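Mitiku Wolde
Tuesday, June 30, 2026

1/ Notes on painting a solid square with thick blue paint on plain paper. Scope is narrow: one outline, one color, one white table. Corrections welcome.

2/ The outline goes on first. Thin black line, drawn with a marker, corners closed. I used to rule it in pencil, but pencil vanishes under navy and then there is no way to judge the edge.

3/ Handle. A long, straight, matte black one gives more reach than a short craft brush. Hold it upright while loading and lower the angle for the stroke. Past a certain length it gets hard to steer.

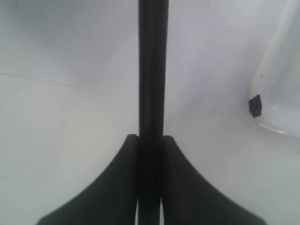

4/ Paint. I compared two blues in December, Pekel and Zitum. Pekel is stiffer and holds a ridge. Zitum levels out but crawls across the line if you load too much. For filling a shape I would take the stiffer one and accept the texture.

5/ Loading. Take paint from the tray in small dabs and wipe the excess on the inner rim. One overloaded stroke will put a lobe outside the square, usually at the bottom, and you can't pull it back without smearing.

6/ My own coverage is uneven. Blue over most of the square, top and right lines still showing, spill past the left and the bottom.
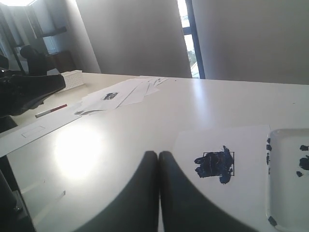 The usual cause is starting in the middle and pushing outward. Bogdan Makowska works the other way: edges first, short strokes parallel to the line, then the center. I tried his order on a Wovside pad and the corners came out cleaner. It takes longer.

7/ Layout. Tray on the right, sheet next to it, marker and spare paper on the left, out of the stroke path. Left-handers should mirror all of this.

8/ Table. White shows every drip, and it also glares under overhead light. Move the sheet until the reflection is off the paper.

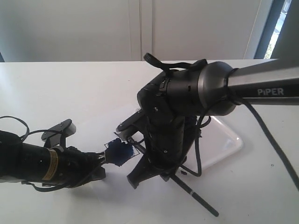

CLEANUP

9/ Scrape the leftover paint out of the tray before rinsing. Corners last, with a rag.

10/ Rinse the brush in cool water, reshape the tip, and dry it flat. Standing it in a jar bends the bristles.

11/ Next thread is paper weight. I have a Tsakiris sheet and a cheaper one to compare, same square, same blue.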